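Housekeeping Skills, unit 8: washrooms
Handout to go with the practical. M. Quispe

Bring this on Sunday. Marble first, then floors, then loos if theres time.

Marble basin tops. Not the same as tile. No vinegar, no limescale spray, no cream cleaner. Acid etches it and you can't wipe an etch off. Warm water, drop of neutral soap (we use the Benlow one), soft cloth. Lift small things off the top, don't slide them. Round the foot of the tap: grime sits here, use a soft brush. Buff dry.
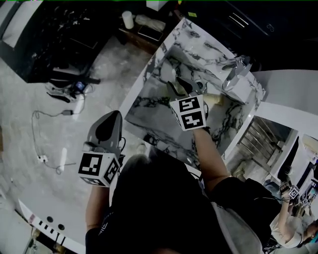
Fig. 2. Marble top with chrome tap; mirror and towel rail to the right.

Mirror after the top, never before. Damp cloth, then dry one. Towel rail: wipe the undersides of the bars too.

Floors. Pick up leads and boxes before you mop. Skirting by hand, dark ones show every splash. Work back towards the door.

Toilets. Seperate cloths, always. Lid up, seat both sides, hinges, then down the outside to the floor. Leave cleaner in the bowl up to 8 minutes. 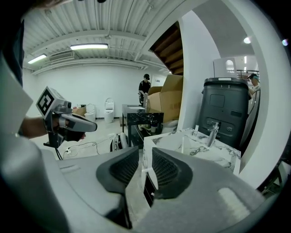
p. 293

Last job is looking up. Vent slats and light fittings, dry duster on a pole, lights off. Should have come first really, as dust drops. Swap the order in your notes.

For next time: read the Aebischer sheet on sealing stone, both sides.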